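Studio notebook, 24 Apr 2018

Farholm identity, second round

Picked up the wordmark again this morning. Went back to the sheet from February before opening any files, mostly to see which of the early drawings still looked right after a break. The condensed versions have not aged well. The wide one with the flat-topped A is still the best of the lot, so that is the one going forward.

Problem areas as they stand:

The r and the h fight each other. The shoulder of the r runs too far out and leaves a dark spot before the h starts. Cut the shoulder back and opened the gap a little. Better at poster size, still clogged at business card size. I think the small version needs its own drawing.

The F looks like it belongs to a different word. It was drawn first and never touched again. Lowered the middle arm and shortened it. Need to look at it again with fresh eyes.

The m at the end is heavy. Thinned the middle stem by a hair. Any more than that and it starts to look like a mistake.

Printed everything at 13 points and taped it to the door. From the far side of the room the old F reads as a P. The new one does not. That settles the F for me unless someone objects.

Color

The client asked for "a green that isn't a farm green." We have two candidates left. The first is a gray green that looks good on uncoated stock and muddy on screen. The second is bluer and holds up on both, but next to the cream background it goes cold. Tried the second with a plain white background and liked it a lot more. The cream may have to go. I know the cream was popular in the first meeting, so I want to show them both ways and let them see it for themselves.

Did not try the green on kraft paper. The sample pack had none left. Ordered more.

Symbol

The client wants a small mark that can sit by itself on labels and as a web icon. So far there are five sketches and most of them are barns, which was my fault for starting with barns. The one I would keep is the plain one, a square with the crossbar of the H cut through it. It shrinks well. It also looks a bit like the old Nieto mark, which we should check before anyone gets attached to it. Pulled the Nieto files from the archive and put a copy in the Farholm folder under reference.

If it turns out too close, the fallback is the initial F in a circle. Dull but safe.

Presentation

Same order as last time: wordmark in black only, then color, then the symbol, then applications. On the Stonevus job we showed applications first and the whole meeting went to talking about the tote bag. I would like to avoid that. Two directions at most, both on the same page size, no mockups until they have chosen one.

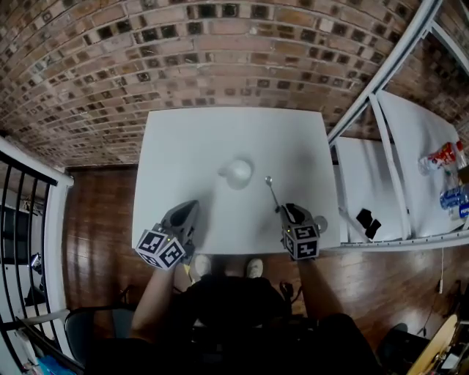
Gokex
Senior designer, identity and print

Applications list, in the order I plan to draw them: letterhead, envelope, card, shelf label, delivery note. The delivery note matters more than it sounds. Their current one is printed in black on yellow carbon paper and the logo comes out as a smudge on the bottom copy. Need a one-color version with no thin strokes anywhere. Could be the same drawing as the small size version, which would save some work.

Typeface for everything that isn't the logo is still open. The grotesque we used in round one has awkward numerals and there are a lot of numerals on a shelf label. Tested a replacement with tabular figures. The prices line up properly now, but the lowercase g is fussy. Will set a full label in both and print them.

To do next:
Redraw r and h for small size
Check license terms on the replacement typeface, desktop and web
Compare symbol with the Nieto mark
Kraft paper test when the stock arrives
Rename the files in the round two folder, there are too many called "final"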